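Workshop notebook, control box for the Pudum line
March, Tuesday

Started again on the push-button box after lunch. The morning went on the drawer of contact blocks, which had got mixed up when the shelves were moved. Normally open and normally closed are back in separate trays now and the trays have tape labels. If you take from one, put the leftovers back in the same one.

Background for whoever picks this up. The Pudum people want a small bench box for their training tables, something a learner can put in front of them and press without reaching for the big cabinet. Five operators in a row along the lid: red, yellow, green, a second darker red, and the emergency stop on the right-hand end. Gray lid, black base. They asked for the same order as the cabinet at Abu Hammour so that people moving between the two don't have to relearn it. I argued for green at the left and lost. The order is fixed now and the drilling is done, so please don't reopen it.

Lid first. The holes were a touch tight and the yellow one went in crooked the first time, with the locating notch off to one side. Took it out, cleaned the edge with the half-round file, tried again, fine. The lock rings underneath need the proper ring wrench. Pliers chew the plastic and I have already thrown away two rings this month. The wrench is on the hook by the vise. It was in the Prundier crate for some reason.

The bezels are the silver ones. We had talked about black to go with the base, but the silver show up better on the gray lid and we had them in stock.

Wiring. I used the thinner flexible wire inside because the base is shallow and the thick stuff pushes the contact blocks sideways when the lid goes down. Ferrules on everything. Left a service loop long enough to fold the lid open and lay it flat beside the base. The last box didn't have one and you had to hold the lid up with one hand while poking at terminals with the other. Common goes along the back wall, signal wires along the front, and they only cross once, at the emergency stop end.

The emergency stop has two contact blocks, both normally closed, brought out on separate pairs. Checked each pair alone with the meter, pressed and released. Both open on press and both stay open until the head is reset. Wrote the pair numbers on the inside of the lid in pencil. Somebody with better handwriting can redo them in marker.

Lamp in the left-hand red. It wouldn't light at first and I spent far too long on the supply side before turning the lamp around in its holder. Polarity. The holder is marked, but the marking is on the face that ends up against the side wall, so you can't read it once the block is clipped in. Marked the outside of the holder with a dot of paint pen. Dot goes toward the front of the box.
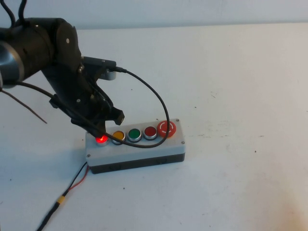 Power lead comes out low on the left. I wanted it at the back, but the back wall is where the common runs and there was no room for the gland nut without moving everything. On the left it is out of the way of the hand, at least for a right-handed person. The strain relief is clamped on the jacket and I pulled on it fairly hard with the lid off. No movement at the terminals.

Then the button checks. Pressed each one 13 times with the meter on beep and listened for chatter. Yellow and green were clean. The dark red gave one late beep on an early press and nothing strange after that. Could be a dirty contact from sitting in the open drawer. I'm leaving that block in for now, but it goes on the watch list, and if it does it again it gets swapped, no discussion. The left red was clean on the contact side with the lamp both on and off.

Feel of the buttons: the green is stiffer than the yellow even though both came out of the same bag. I swapped the actuators between the two positions to see whether it was the hole, and the stiffness moved with the actuator. Put them back where they were. It isn't enough to reject, but a learner might notice and ask.

Brightness of the lamp. In the far corner of the workshop it is fine. On the white tabletop under the overhead lights it still reads as on from a normal seat, which was the question from Pudum. Their tables are white too, so I'm calling that one answered. If they want it dimmer there is space for a resistor next to the holder, but I'd want to see it in their room first.

Lid screws. The ones that came with the box have shallow heads and cam out if you look at them wrong. I used them anyway, done up by hand with the small screwdriver. No power driver on this lid, please. The bosses are plastic and they strip. When you close it, start all the corners loosely and push the front left down with a thumb while you tighten, because a signal wire likes to sit up against that corner. I trapped it once today. The insulation was marked but not cut. Replaced the wire.

Rubber feet. With no feet the box creeps on a smooth table when you press toward the right-hand end. Four stick-on feet would do it. We are out of the 2 mm ones. The taller ones in the tin by the door make the box rock because they aren't all the same height, so don't bother.

Vallar catalog has the legend plates we need, engraved, in the small size. I'd hold off ordering until Pudum send the wording. Last time we ordered on a phone call and ended up with a set that said START where they wanted RUN. Those are still in the scrap tin if anyone has a use for them.

Parts used beyond the kit: over 5 m of the flexible wire, counting the bits I cut wrong. Put it on the stock sheet.

To do:
- feet, when the thin ones come in
- marker on the inside of the lid
- retest dark red after it has sat for a day
- ask Pudum about legend wording and whether they want a spare lamp in the bag
- drawing still shows the power lead at the back, fix

Bench wiped down, offcuts in the copper bin, ring wrench back on the hook.

Comments

On the dark red: I had the same late beep on a block from that drawer in the last batch. Cleaned it with contact spray and it was fine for a week, then it did it again. I'd swap it now.

Which paint pen did you use? The white one in the cup comes off with alcohol and people will clean these boxes.

Reply: the yellow one. Rubbed it with alcohol afterward and it stayed.

Can we get the gland position onto the drilling template as well as the drawing? The template is what people pick up.

Found a strip of the thin feet in the Prundier crate. Left it next to the meter.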